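3.2 Demonstration by hand

Bedroom tidying was chosen as the second task group after kitchen work. Each demonstrator used a pair of hand-held grippers, one in each hand, and carried out the task as they would at home. The arm itself was not present. Struan Hepburn and Marion Gunn wrote the instruction sheet, which was kept to a single page and said nothing about speed or style. Demonstrators were free to sit, kneel or stand.

The gripper is the Felirero pattern with two yellow fingers and a rounded black plate behind them. A camera on the tool looks forward over the fingers, so the fingers stay in view throughout (Figure 4).

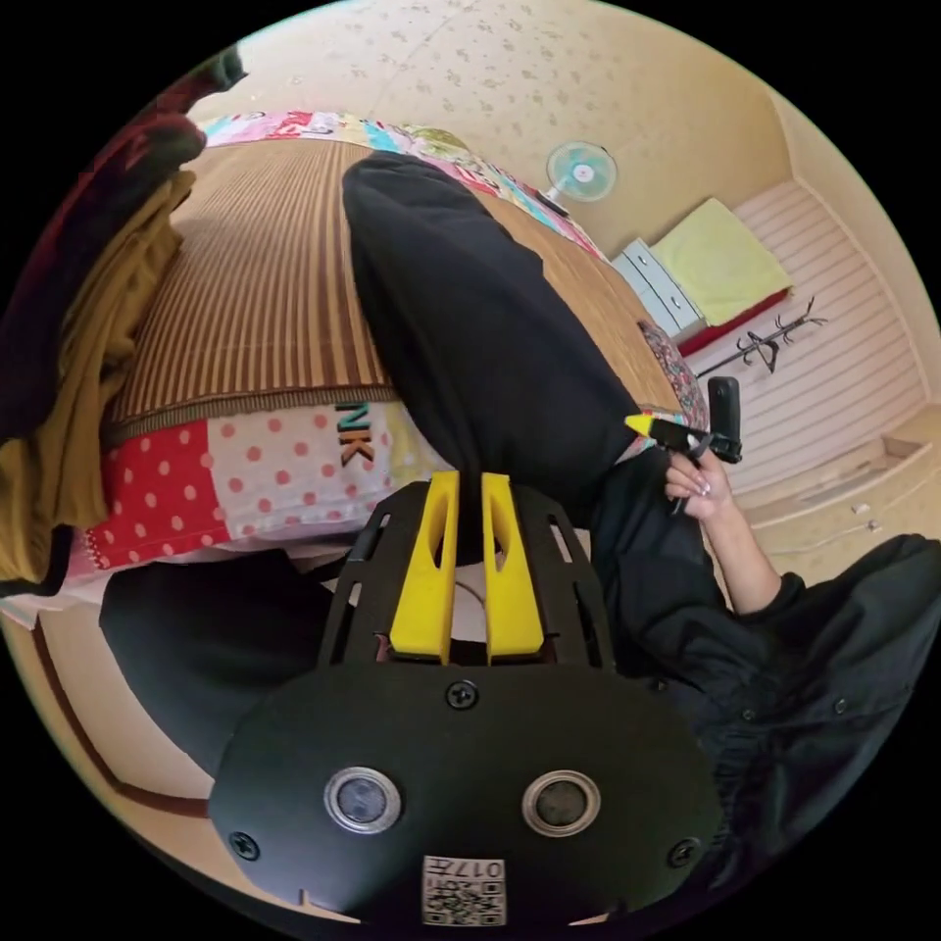 Figure 4. View from one hand-held gripper, with the second device held in the demonstrator's other hand over the bed.

Why not drive the arm by remote control from the start? Remote control gives joint positions that need no conversion, but our demonstrators found it slow and tiring with soft goods, and a folded sleeve was often lost before the second gripper arrived.

We did keep a smaller remote-control set for comparison. It holds 256 episodes, all recorded by Facundo Palma and Niall Strachan on the Menzies bench. The hand-held set holds 900. Both were cut into episodes by the same rule: an episode starts when either gripper first closes and ends when both have been open and still for four seconds.

Bedrooms gave us more trouble than kitchens. Striped and patterned bedding repeats itself across the view, and the position tracker sometimes matched one part of a mat or quilt to another. Bright windows were a second difficulty – when the tool turned towards one, the exposure changed and the darker parts of the room lost detail for a moment. 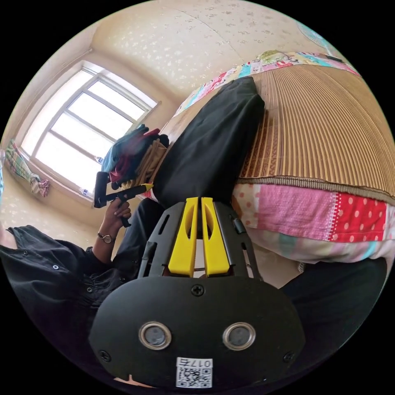 Episodes in which the tracked path jumped by more than 7 cm between neighbouring samples were removed before training. Shorter jumps were smoothed. We did not mask the demonstrator's arms or clothing, although the robot has neither, and the effect of this choice is tested in Section 5.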